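Desk cleanup, round 3. Started after lunch, figured it'd take twenty minutes. Ha.

Pulled everything off and put the blue felt down first, then dumped the junk back on top to sort. Snack bag goes in the trash. Keyboard stays – the old Logitech, number pad and all, I'm not giving that up.
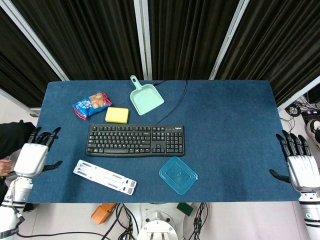 Next up is crumbs. Sponge for the shelf, dustpan for whatever falls off it. Still no clue wich box the blue lid belongs to, checked the whole cabinet twice. The laptop stand folds flat so it can live in the drawer.

Want a new shelf from Pleten, up to 70 bucks. Maybe in December.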